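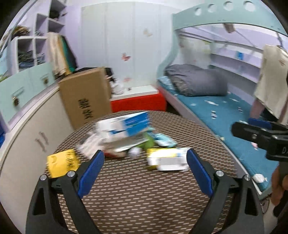 Hand grippers, open jaws, blue ribbed pads. Packaged goods on a patterned cloth.

Zikari Hand-Held Gripper - Replacement Finger Pad Kit (blue, ribbed)
Sold by Wiltska Parts
Item no. 351
In stock
Updated 26 February 2025

PLEASE READ FIRST if your gripper was bought before August. Pad slip problem, see below. Kit is free for those units, don't put it in the cart, use the returns form.

What's in the kit
Two ribbed pads, blue
Four round head screws
Hex key
Thread lock, small tube
No fingers. Fingers are a separate item.

Fits
Zikari hand gripper, left and right hand versions. Also fits the Kollár copy of the same finger, but only the curved one. Does not fit Stirus jaws - the screw spacing is different and people keep ordering it anyway.

The problem
On the early batch the pad works loose at the base. Screws back out a little at a time, pad starts to shift on the finger, and then the jaw closes crooked. You get boxes squirting out sideways, or one corner of a package crushed while the other side isn't touched. Most of the complaints came from people doing small carton work on tables, picking light boxes out of a pile all day. Lots of open and close, not much load. We had it down as a wear issue at first and told a few customers to just tighten up and carry on. That was wrong, sorry. The screws in that batch went in with no thread lock.

Safety
A loose pad leaves a gap behind it at the bottom end. One customer got a fingertip pinched in there clearing a jam with the trigger half pulled. Bruise, no cut. So:
Let go of the trigger before you put a hand near the jaws.
If a screw head stands proud of the finger, stop using it.
Do not glue the pad down. We have had three back with superglue in the screw holes and there's nothing we can do with those.
If the unit is on a robot arm and not in your hand, power the arm off at the wall. Pause is not enough.

How to check yours
Open the jaws all the way. Push each pad sideways with your thumb, hard. Any movement at all, it's affected. Then close on a strip of paper and pull - should drag the same on both sides. Check the second gripper too if you run a pair, they don't always go at teh same time.

Fitting
Old screws out, throw them away. Wipe the finger clean. One drop of thread lock per screw, not more. Pad on, ribs facing in, screws snug. Don't lean on the key, the inserts strip. Leave overnight before use. After that check at 1,720 cycles, then whenever you clean it.

If your recordings or arm runs were made with a loose pad, the jaw width numbers may be off. Redo the width calibration after fitting. Takes around 5 minutes. Old calibration file wont match the new pads, which are a touch thicker.

Shipping
Free kits go out in the order the forms come in. Paid kits same day if ordered before noon. Orders over 299 ship free.

Returns
Unopened kits only. Stripped inserts are not covered unless we stripped them. Send a photo of the finger with the pad off and the screw holes showing, it saves a round of emails.

Related items
Curved finger, black, single
Jaw hinge pin set
Trigger spring
Thread lock refil, small tube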